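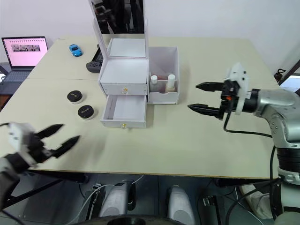

Grip pads for small cosmetics: keep the diamond texture or change to soft rubber?

Posted by Naima Mahrous in Grippers and End Effectors
862 views

I have two arms set up at one table, each with a parallel gripper. The fingers have flat inner faces with a fine diamond pattern. The task is putting makeup away in a white organizer with a mirror lid, a pair of small drawers and an open side box. We use seven kinds of items and I have logged 3,351 grasps so far on the diamond faces. I now have a set of soft pads from Flondine on the shelf and need to decide whether to switch everything over, switch one arm, or leave it alone.

Both arms run from one Folent controller. Each gripper has its own small camera, and there is one more camera at the head. Grip force is set per item in a table, the same value for both arms.

What I get with the diamond faces, by item:

1. Round jars with black lids. Good if the jaws close on the lid. If they close across the lid and base together, the jar tips, because the two are not the same width.

2. Glass foundation bottle, held by the cap. It stays in the jaws but can turn a little when the arm stops fast. The cap is smooth and the glass hangs below it, so any swing goes straight into the grip. I have to wait for it to settle before lowering it past the other arm.
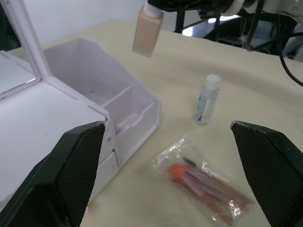

3. Brushes in a clear plastic bag. This is the bad one. The texture catches the bag and not the brushes, and sometimes the bag does not let go when the fingers open. The folds also give bright spots in the wrist camera, so the grasp point jumps from one try to the next.

4. Drawer knobs. Fine. The finger tips are narrow enough to get behind the knob and I would not want to lose that.

My worry with the soft pads is the added thickness. The drawers are small and the fingers already come close to the walls when they open to release. Has anyone run both types on the same items? I would also like to know if you had to recalibrate the wrist camera after adding pads.

Vaida Kazlauskienė

I ran both last November on bottles and tubes, on a different arm but with fingers of a similar shape. My advice is to change one arm only and give that arm the bottles and the bag. Keep the hard faces on the arm that does the drawers.

Smooth caps were clearly better on soft pads. The turning you describe mostly went away, and I could lower the grip force. The bag was better too, but not solved. Soft rubber sticks to thin plastic when the pads are new. I wiped them down before each session and that helped more than any setting I changed.

On thickness: measure the outside width of the fingers at the opening you use for release, then compare that with the inside of the drawer. Do not use full opening to let go of a jar. I open just far enough to clear the lid and then lift straight up. If you do that you may have room even with pads on.

The camera does not need a new calibration if it is fixed to the wrist and you did not touch it. What does change is the closed position of the fingers. Run the homing routine again, or the controller will think it is holding something when it is empty. I lost most of a day to that.

Also split your force table. One value for both arms will not work once the faces are different.

For the bag, try coming in across the handles, not along them. If the brushes lie diagonally, turn the wrist to match. You want the handles between the fingers and as little loose plastic as possible.

pads_and_cables

Just use suction

Vaida Kazlauskienė

Suction on a wrinkled bag will leak, and she needs the same tool for the knobs. I would not go that way unless there is a tool changer.

dvorak_bench

We had the soft pads on for 5 weeks and they started to peel at the tip. Check which glue you have. Otherwise OK. I never tried them on jars.

Naima Mahrous (update)

Thanks, this was useful. I am keeping the hard diamond faces on the arms for the jars and drawers, with a smaller release opening as Vaida suggested. The jar now goes in from above the open drawer.
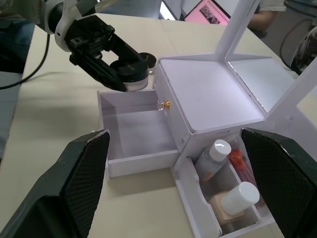 Pelitance, February 2018

Notes after the change to the release setting, for anyone who finds this page later. Still the diamond faces on both arms, no pads yet. The smaller opening is the only thing I changed. It gives more room at the drawer walls, and jars that used to get nudged on release mostly stay where they are put. I did have to slow the lift, as the texture can drag on the edge of the lid if the fingers leave too early.

The bag is still a problem. Turning the wrist to cross the handles helps when the brushes are lying flat. Soft pads go on one arm next and I will split the force table before I start. If someone has the Flondine pads on a Folent setup, please post your closed position after homing so I can compare it with mine.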